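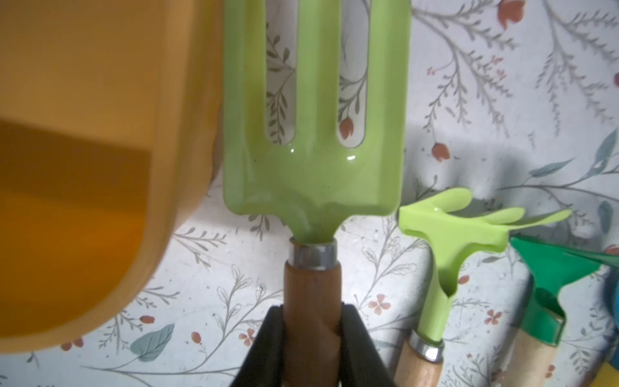 Green hand fork, wooden handle, three tines.

So I finally got a plot at the Ellorside community gardens! I put my name down 17 months ago and had pretty much given up, and then on a Monday in March the email came through while I was eating cereal. Plot 34, way at the back by the fence.

It's tiny and it slopes, and whoever had it before me really loved mint (so much mint, you guys). My plan for this year is beans, a few tomatoes and one Zeman squash, which the seed packet says will take over everything if I let it. I might let it.

The water situation is a little weird. We all share one tank that holds roughly 2,000 gallons, and once it's low you wait for rain or haul your own jugs from the car. I did three trips on Saturday and my arms still hate me.

Next up is the compost question. My neighbor on the left swears by Doltisero pellets, the one on the right says they're a waste of money, and I'm stuck in the middle nodding at both of them. If you've tried them on clay soil, leave me a comment, because I have to order by Friday!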